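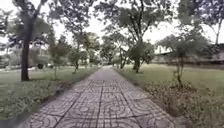

List home | Archive | Threads | Search | Join | Help

Message 2104, in reply to 1755
February 7, 2026
Subject: Re: Asumton stops returning after bearing clean

Print this message | E-mail this message

> I stripped the bearing on my Asumton last week following the steps in
> the list FAQ. Shields off, 30 minutes in solvent, dried, shields back
> on. Before the clean it came back to hand with a firm tug. Now it
> won't come back at all without a bind, and it also makes a high
> whine on a hard throw. Same string, same pads. Did I damage the
> bearing, or is this what a dry bearing does? I don't play
> unresponsive and would like the old behavior back.

Most likely nothing is damaged. The bearing was shipped with a thick lube, and that lube was doing most of the work in the tug return. The pads on the Asumton sit slightly below the wall and the stock gap is on the wide side for responsive play, so with a clean bearing there is very little left to grab the string.

The whine is a separate matter. A dry bearing is louder than a lubed one, but it should be an even sound that drops in pitch as the spin decays. If it comes and goes, or if you feel it through the string, check the seating before anything else.

I have two Asumtons and one Rollwood, all on the same size C bearing. The Rollwood has the narrower gap and will tug return with a dry bearing and fresh pads. Neither Asumton will. I'd take that as normal for the model.

Do the following in order and throw between each step, otherwise you won't know which change made the difference.

1. Unscrew the halves and look at the bearing seats. A thread of old string wound around the post is the usual cause of vibration after reassembly. Pick it out with a toothpick. Do not use a blade on the seat.

2. Push the bearing on by hand until it stops, on both sides. If it tilts, take it off and start again. Do not use the axle to pull a tilted bearing into place. I ruined a seat that way in November.

3. Check the shields. The C-clips have to sit all the way in the groove. A clip that is high on one end will touch the other half and give you exactly the whine you describe. If one is bent, leave both shields off for now.

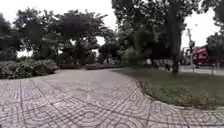

4. Put one drop of thick lube on the balls, not on the outer race. Spin the bearing on a pencil until it slows evenly. Wipe off anything that comes out on the face, as it will get onto the pads.

5. Throw it 80 times before you judge the response. It will be snappy at first and may come back early. This settles as the lube spreads.

6. If it still will not return, replace one pad only. A new Takeda pad stands a little higher than a worn one and is often enough. Replacing both at once can make it too grabby to land anything.

7. Last resort, go to a thicker string or double the loop around the bearing. The double loop works but wears the string fast, and you should change it at the first sign of fraying.

On solvent: you don't say which one you used. Mineral spirits leave a slight film unless the bearing is rinsed in clean solvent afterward. Acetone doesn't, but keep it away from plastic bodies and from any bearing with a plastic cage. The Fotis flat bearing has such a cage. The stock Asumton bearing is all steel and either solvent is fine.

On drying: let it air dry fully before you lube. Lube put on over leftover solvent thins out and you are back where you started within a day. Canned air is fine if you hold the outer race still. Spinning a dry bearing up with the nozzle sounds nice and is bad for it.

The FAQ entry was written for unresponsive players and ought to say so near the top. I will send a patch for the wording. If anyone has tried the Fotis bearing in a responsive setup, please post the lube and the pad height, as I have no figures for it.

Previous in thread | Next in thread | Reply to list

Contact the list owner | Copyright remains with the individual posters | Back to top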